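Finishing hand / workshop all-rounder — Lanz Furniture Repairs, Bunbridge

Part time to start, could go full time by September if the work keeps up like it has

Posted by Meinrad Zaugg

We fix old furniture. Tables mostly, chairs, the odd sideboard, church pews when the church has money. Need another pair of hands in the finishing room. Our last finisher has moved interstate and the rack is full.

Quick version: sanding, staining, oiling, colour matching, waxing, a bit of glue-up, deliveries in the ute when I can't get away. No trade certificate required. Good eyes required.

The hours

Four days a week. Start at 7.30, finish by 4. Half hour lunch, paid. No weekends except the Giston show, which is once a year, and you get a day back for it.

The pay

$981 a week before tax, for the four days. Super on top. Reviewed after the first two months, and I do mean reviewed, not forgotten about. Boots and respirator supplied. Bring your own earmuffs if you're fussy about them, ours are ok but pinch a bit.

What you'd be doing

Stripping and sanding, a lot of it by hand. Table tops come in with rings, burns, texta, nail polish, whatever. You'll get to know the card scraper very well.

Mixing stain to match a repair. Fiddly. I'll teach you, but you need patience and you need to be able to see the difference between a red brown and a yellow brown in bad light. Quick colour test at the interview, takes nine minutes, don't stress.

Booking jobs in and out. Every piece gets a tag and a line in the green book. If it isn't in the book we don't know whose it is, and we've been down that road with a set of dining chairs.

Talking to customers at the counter. They are mostly lovely. Some are upset becuase it was Nan's table. Be kind, don't promise a date.

Driving to the Tostska yard for timber and hardware. Manual ute, so a manual licence please. Two-person lifts for anything heavy, no heroes.

Sweeping. Everyone sweeps, me included.

Who would suit

Somebody steady. Could be a school leaver, could be someone who's had enough of offices. If you've done up your own kitchen table and got a bit obsessed, we want to hear from you. Experience with shellac a bonus. Experience with polyurethane also fine, we'll just talk about it.

Not great for anyone with bad asthma or reactions to solvents — extraction is good but it's still a finishing room. Ask me if unsure.

You'll need to be ok standing most of the day and ok with the radio. It's the cricket in summer. Not negotiable sorry.

Getting here

We're behind the tyre place in Bunbridge, roller door, blue sign. Parking out the back. The bus from Giston stops at the roundabout and then it's a ten minute walk, bit muddy on the verge after rain. First bus in gets you here for the start, the last one home is a bit tight.

Trial

Two paid days before either of us commits. You'll do a small piece start to finish, usually a stool or a bedside. If it doesn't suit, no hard feelings. 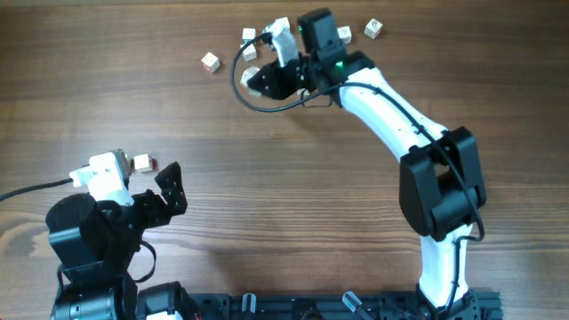
To apply, drop in any work day before 3 or write to Meinrad care of the shop. Resume if you've got one, one page is plenty, and no cover letter. What I'd like intead is a few lines on a table top: what you see in the timber and how you'd go about it. The warm brown one shown on this page will do if you haven't got one at home. The grain runs in long, slightly wavy streaks, darker and lighter, with a few knot-like swirls through the middle, and I want to know which way you'd sand and what you'd do when you got to the swirls. Plain words, spelling doesn't matter, obviously. Phone number at the top please. I ring people back after 4, once the dust is off.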